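Projektbericht: Eine Tischplatte für den Lernraum
Projektgruppe Tandeo, Werkstattkurs Holz
Verfasst von Hacer Aksoy und Firouzeh Farahani

Wie es angefangen hat

Der große Tisch im Lernraum in Plevurden war schon zerkratzt, als wir in der Siebten zum ersten Mal daran saßen. Im Werkstattkurs durften wir uns ein Thema aussuchen, und für uns beide war sofort klar: Wir nehmen uns diesen Tisch vor! Das Untergestell war noch stabil, also ging es nur um die Platte. Von der Schreinerei Auer haben wir den Tipp bekommen, die alte Lackschicht ganz herunterzunehmen und es danach mit Öl zu versuchen.

Schleifen, schleifen, schleifen

Angefangen haben wir im Februar mit Körnung 80, dann 120, dann 180 und zum Schluss 240. Insgesamt haben wir ungefähr 20 Stunden geschliffen, das meiste davon von Hand, weil wir mit dem Exzenterschleifer am Anfang kleine Kringel ins Holz gemacht haben. Die sieht man erst, wenn man das Licht flach über die Fläche fallen lässt (danke an den Hausmeister für die Baulampe). Ab da haben wir nur noch in Faserrichtung gearbeitet und nach jedem Durchgang mit einem feuchten Tuch abgewischt.

Am schönsten war der Moment, als unter dem gelblichen Lack auf einmal das helle Holz herauskam. Wir hatten beide gedacht, der Tisch wäre einfach braun! Die Maserung ist viel feiner, als wir erwartet hatten, und sie sieht an jeder Stelle anders aus. 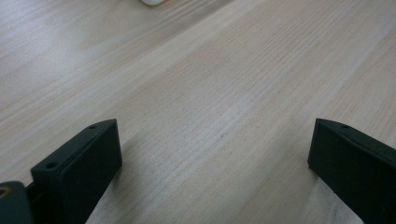
Abb. 1: Die helle Holzoberfläche mit feiner, gerader Maserung. In der Mitte liegen die dunkleren Linien enger beieinander.

Über diese Linien haben wir lange geredet. Im Unterricht hatten wir gelernt, dass ein Baum in schlechten Jahren weniger wächst und die Jahresringe dann dichter liegen. Ob das bei unserer Platte der Grund ist, können wir nicht sicher sagen, dafür müsste man das Stirnholz genauer anschauen. Firouzeh würde das gern in einem eigenen Projekt untersuchen.

Öl oder Wachs?

Auf Reststücken haben wir 2 Mittel getestet, ein Hartöl und ein Wachs aus dem Laden Lernasley. Auf jedes Stück kamen Wasser, Tee und Filzstift, und nach 16 Stunden haben wir alles abgewischt. Beim Wachs blieb vom Tee ein deutlicher Rand, beim Öl fast nichts. Der Filzstift ging bei keinem der Stücke richtig weg, da hilft nur Nachschleifen. Wir haben uns deshalb für das Öl entschieden, obwohl das Wachs besser riecht.

Was wir beim nächsten Mal anders machen

Wir würden die Kanten früher einplanen. Die haben wir erst ganz am Ende gebrochen, und an einer Ecke ist uns dabei ein Span ausgerissen. Außerdem braucht man mehr Schleifpapier, als man denkt. Hacer möchte als Nächstes die Bank am Fenster herrichten, die hat denselben alten Lack.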